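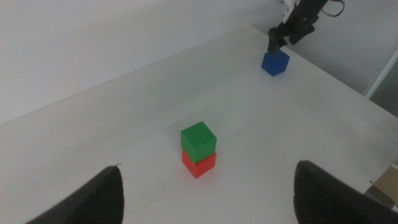
Green on red, with the second arm down at the blue cube. Wrist camera view.

1/ Budget thread for the two-arm bench, as promised. We're a small shop and I had to put a full equipment plan in writing before anyone would sign off. Posting the parts that might save someone else a few evenings.

2/ I priced the bench as one line at first. Bad idea. Arms, grippers, cameras, table, cabling and spares all have different lead times and wear out at different rates. Split them up. My sheet went from one line to 65 and the approval meeting got shorter.

3/ Arms: quotes from Wekero and Herell. Herell was cheaper per arm but charged separately for the controller and the mounting plate. Once those were added the gap was $556. We went with Wekero for the local repair centre.

4/ Ask every supplier where a faulty arm gets shipped, who pays the freight and whether you get a loaner. Get the answer in the quote. An email from the sales rep doesn't count for much when your contact changes jobs.

5/ Cameras: budget for a fixed view as well as the wrist. I'd pencilled in wrist cameras only and had to go back for more money, a conversation I'd rather not have twice. Mounts and longer USB cables were also missing from version one. 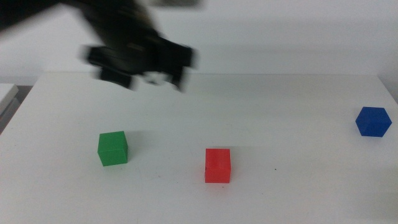 Fixed camera. Green, red and blue cubes spread out, arm moving over the table.

6/ Look at the blur on the arm in that one. Shutter speed and lighting belong in the same budget line as the camera. I've put a pair of LED panels in the December order and we'll try a shorter exposure with those before I price a better sensor.

7/ Task objects: coloured cubes. Cheapest thing on the whole sheet. Order or make more than you need, in the same colours, and keep the extras in a labelled tub.

8/ Grippers: we budget 2 spare sets of fingers per arm. Pads are a consumable, so they sit under operating costs with the cable ties and tape. If your accounting people want them under capital, let them have it and move on.

9/ Software: Yeom for logging, paid yearly. Check whether the licence is per arm or per workstation. Ours is per workstation, so the second arm added nothing.

10/ Floor space is a cost too. Measure the reach of both arms at full stretch and add room for a person to walk past. I had to shift a shelf on the floor plan after doing this.

11/ Contingency: 5 per cent got knocked back as too low by our own finance person, first time that's ever happened to me. It's now its own line.

12/ Next on the list is a quote from Prostelura for a sturdier table. Will add the number here when it comes in.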